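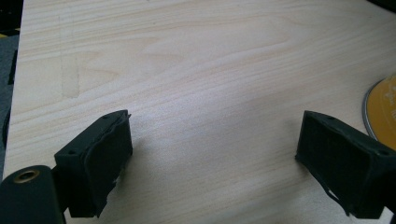

Marleny Muñoz reckons you should never trust a table you haven't eaten at, and by that she means eaten at properly, with your elbows on it and somebody's uncle telling a story that has gone on well past the coffee. She had been coming to the long lunches at Stuklow for years before I turned up, and she told me this while sliding a bowl of olives in my direction, so I suppose it counted as a welcome.

The lunches happen once a month in the old fruit packing hall, out past the last of the orchards, and they have been going long enough that the origin story now comes in several flavours. Glykeria Kourkoulas says it started with a wet April and too many lemons. Her sister Myrto says it was a birthday, and that the lemons came later. I have heard both versions told at the same end of the table, with neither sister taking the slightest notice of the other, and I've grown very fond of both.

What everybody agrees on is that you bring a dish and you stay until it's finished. There is no menu and no booking, just a phone call the evening before to ask if you're coming and whether you could possibly manage a dessert. (You could. You'll be asked again in an hour by someone else, and you could then too.) On the day I first went there were 21 of us, which Myrto considered a poor turnout and apologised for — twice — while putting a second helping of braised beans on my plate.

I grew up in a house where we ate tea in front of the telly with the plates on our knees, and lovely it was, so I won't hear a word against it. But there's a particular pleasure in a meal with no programme to finish by. People drift off to look at the creek and wander back. The kids fall asleep under coats. Stelios Christodoulou, who brought a lamb shoulder he'd had in the oven since before daylight, spent most of the afternoon arguing with Vasiliki Ververidis over whether oregano ought to go in at the start or the end, and by the time they'd settled on both there was no lamb left to test it on.

I asked Glykeria for the bean recipe and she gave it to me gladly, without a single quantity in it. Onions, more than you'd think. Good oil, tomatoes if they're any good and a spoonful of honey if they aren't, and a slow oven until the neighbours start asking. I've made it three times now and it has come out differently each time, and I rang her after the third to confess as much. She wanted to know who I'd had over to eat it.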